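Koltis Parts Room Automation: Progress Report to Fleltier

Posted in: Grantee Updates / Work and Skills
20 February 2023 | By Damian Kwiatkowski
2 min read

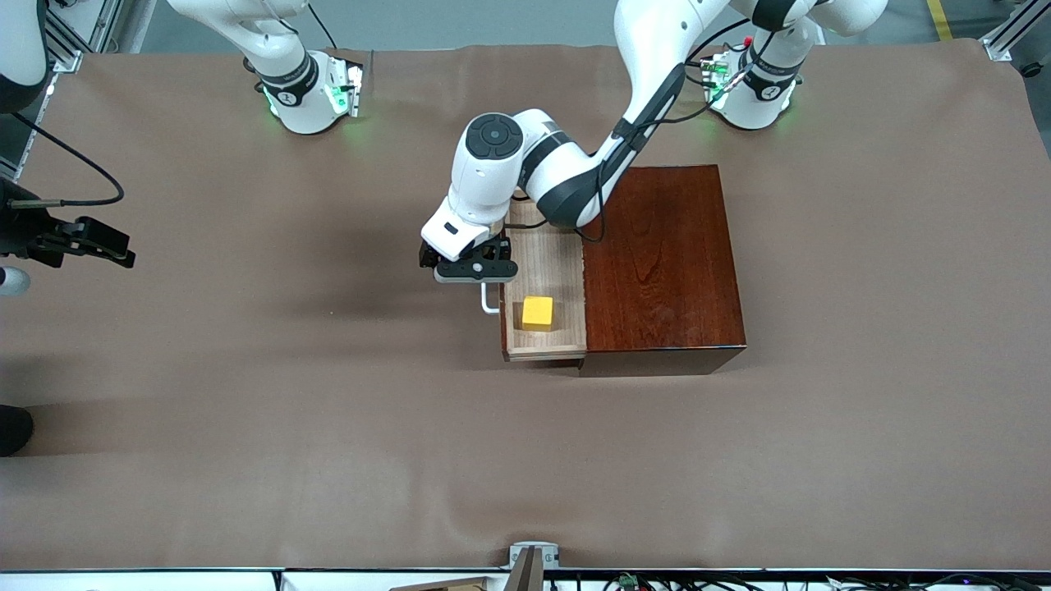
Drawer work at the bench, left arm on the handle, yellow cube inside.

Summary for those with a meeting at ten: the arms open drawers. They do it slower than Mieczysław Wilczyńska, who has run the Koltis parts room long enough to find a gasket by smell, and he has been gracious about it.

Work done this period

The two-arm bench is running under the Casora control software. We began with one drawer and one cube on the theory that a parts room is mostly drawers. Pulling by the handle was the hard bit. Early attempts dragged the whole cabinet along, and one closed the drawer with great confidence before it had been opened. In the last block of trials we logged 321 pulls. The average cycle, from start to open drawer, is 45 seconds. Mieczysław's is 2, and he is usually talking at the time.

What it changes for staff

The plan you funded was for the arms to take the overnight kitting, which people dislike, and leave the day counter alone. That still holds. No jobs have been cut and the night rota is unchanged so far.

Some things have moved anyway. Five of the parts room staff now spend part of each week at the bench, resetting the drawer and writing down what went wrong. We had called this "light supervision" in the proposal. They call it babysitting, and asked for it to be in their job descriptions with a pay grade attached. Koltis has agreed to the first half of that sentence. I would like the second half settled before we go further.

The staff notes have also been better than our logs. It was the counter crew who pointed out that real drawers stick, rattle and contain things nobody has labeled in years.

Money

On budget, apart from replacement grippers, which we underestimated. The Joo training sessions came in cheaper than planned and cover most of the gap.

Next

In March we move to a loaded drawer with mixed small parts. Mieczysław is choosing the contents. I have asked him to be fair and he has not replied.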